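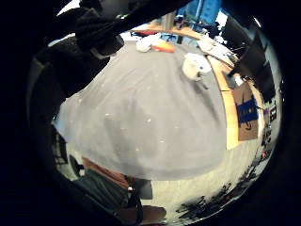
Golstead sells the Rind as a chore arm for homes and small shops. It is a single six-axis unit with a two-finger gripper and a control box, and I ran it for 297 attempts across table clearing, vase placement and flower arranging. Clearing was its strongest job. Soft, shapeless items remain the weak point: a crumpled white thing with something flat and orange lying partly against it, on a matte gray surface, is one pickup to a person and two or three guesses to the Rind. Lint-sized white specks are below what it can register, so wiping is still manual.

Setup took me one morning in July. The manual covers calibration well and recovery from a stall hardly at all. Babar Niazi at Mirnum supplied a corrected page.

Glass is the second problem. Depth readings drop out on clear, faceted surfaces, and the arm either stops short or closes early. Firmware 6 improved opaque ceramics and left clear glass where it was. Cables on the same tabletop also confuse the path planner.

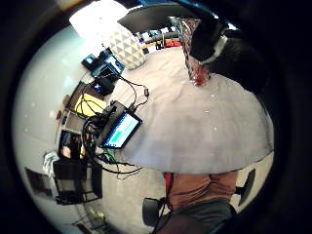
Clear faceted vase, tinted red toward the base, on a round white table.

Flowers need grip force that changes along the stem. The Rind holds one value per grasp. Set low, it drops a full bunch; set high, it bruises stems. Moushumi Selvanayagam, who arranges for a hotel, repeated my bunch test by hand with no losses.
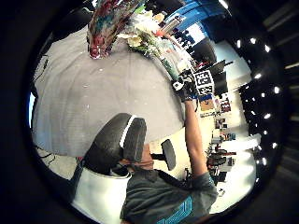 Mixed flowers at a gloved hand, multicolored vase alongside.

Score for clearing rigid items: acceptable. For glass and flowers: not yet. Noise is low, and the power supply ran cool through 200 consecutive cycles. The Dosudden arm is slower but recovers from a stall without a restart, and I would take that over the Rind's extra reach.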